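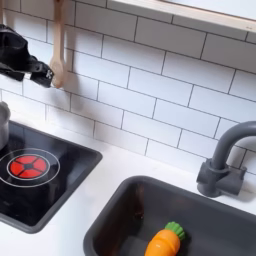
Tiny kitchen, big opinions: a thread
Urmila Dubey
26 September 2026

1/ Friends, I have been promising this one since April and I am finally sitting down with a cup of tea to write it. So many of you have asked me about play kitchens (what to look for, what to skip, whether the fancy ones are worth the floor space) and I have given you all slightly different answers depending on how tired I was. So let me try to put it in one place.

2/ First, my credentials, such as they are. I taught preschool for 12 years, I am an aunt many times over, and I have put together more of these little kitchens than I care to admit, mostly late at night, mostly with the instructions upside down. The one I'm posting today is white with pale wood, and I am completely smitten with it.

3/ Let's start with the tile, since that's what got me. White subway tile with dark gray grout lines, in the proper staggered pattern! I have wanted that exact backsplash in my own grown-up kitchen for years and my landlord will not hear of it. I know a four-year-old does not care about grout. I care about grout. We are the ones who look at the thing all day.

4/ Plain white is also kinder than you'd think for the actual playing. The old kitchen in my classroom had fruit printed all over the back wall, and the children kept trying to pick the grapes. A quiet wall lets the food and the pots be the interesting part, and a wooden spoon hanging against it looks like something out of a magazine.

5/ Which brings me to hanging things up. If you take only one piece of advice from this long ramble, make it this one – get a kitchen where the utensils hang. Bins are where toy spoons go to be forgotten. When a spoon has a spot on the wall, the smallest child in the room can see it, want it, fetch it and (on a good day) put it back.

6/ My friend Carolina Coelho traces around each utensil on paper and tapes the outlines up, so the children match the shape when they tidy. I tried it and half of my lot thought the outlines were ghosts, but the other half loved it, so it may be worth a go at your house.

7/ Now, the hood. I did not think I needed a play kitchen with a range hood and I was wrong. It has a plus button and a minus button and two round black knobs, and there are little gray bars climbing up at one end, like a fan speed. Children adore a control panel. I once watched a boy "turn the fan up" for an entire snack time while the rest of us ate crackers.
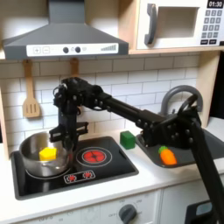
8/ And the microwave says 01:30, so everything that goes in takes a minute and a half. Soup, a shoe, somebody's mitten, all of it a minute and a half. You'd be surprised how much early number talk you can squeeze out of one printed display. "Is one minute thirty a long time?" Ask a three-year-old that and then clear your afternoon.

9/ A word on food. You do not need the huge set with the felt lettuce and the sushi. I know, I know, I own the sushi. But a plain bright yellow block in a pot can be corn or butter or lemon or a very square egg, and it will be all of those things before lunch. The blocks are already in your house. Let them cook the blocks!

10/ Several of you asked if I'd go for the Skoltier or the Semwal. I've built both and they are both perfectly fine. The Skoltier has the roomier oven and the Semwal went together faster, though I had help that night so it may not be a fair contest. Put it near where you really cook if you can. Ours was in the back bedroom for a while and it hardly got used, poor thing.

11/ Heights matter more than brand. The counter wants to be somewhere near the child's waist, and if you're between sizes I'd go taller, as they will catch up before you've found the receipt. And please fasten it to the wall. Somebody is going to lean on it with their whole body, and it may well be an uncle.

12/ Back to the cooking end, my favorite end. The pot here is stainless steel and I feel strongly about this. Plastic pots make no sound. A metal pot and a wooden spoon make a real clang and a real scrape, and yes, you will hear it through two closed doors, but the stirring becomes so serious and so lovely once it sounds right.

13/ If your set came with plastic ones, have a look around a thrift store for a little saucepan. Mine cost me 6 dollars and has outlived two toy sets. Check the rim with your thumb for rough spots and give the handle a good wiggle before you buy.

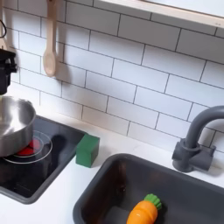

14/ The burner with the red glow is a good moment to practice "hot," by the way. I always had mine say it out loud before they reached for a pot, and we blew on our fingers and made a great show of it. Then at home, at the real stove, the word already means something. I would still never leave a little one alone near the real stove, and I know you wouldn't either.

15/ Cleaning, for those who asked: a damp cloth with a drop of dish soap, then a dry one. Glossy black cooktops show every single fingerprint and you will have to make your peace with that. Wooden utensils get a wipe and no soaking. I left a set in the sink overnight once and they came out furry.

16/ I still owe you the post about aprons, and Carolina wants me to do one on pretend grocery shopping too. Tell me in the replies what your children are cooking this week – my niece's last menu was "hot salad" and I have been thinking about it for days.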